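Graledham Cables
@graledhamcables
July 11, 2024

Spent the day on the power cord backlog. The spring returns came back to us in one big heap, and they all have to be boxed again before the September orders go out.

We have 257 cords to get through. Each one gets untangled, checked for nicks, coiled and put in its own mailer.

The mailers are from Grornwood. Brown cardboard, tuck lid, finger hole in the side. They arrive flat in bundles of 100, and I fold up a few at a time so the table doesn't fill up.

Coil in a figure eight. A tight round coil kinks near the plug after a few months on a shelf. Leave the last 4 inches free at each end.

Green cloth on the table, clipped at the back so it stays put. Black cords are a lot easier to see on it than on a dark bench.

Two boxes open on the cloth, black cables in the right-hand one: 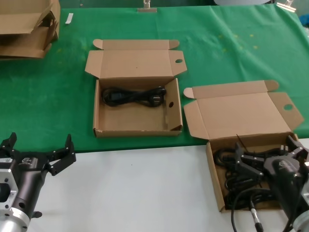
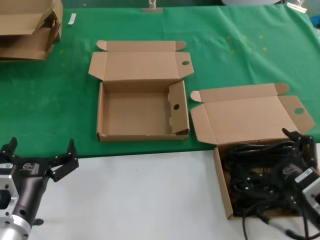
Onitine: Do you put a twist tie on them? We boxed 600 last year without any and half had come undone by the time they got to the store.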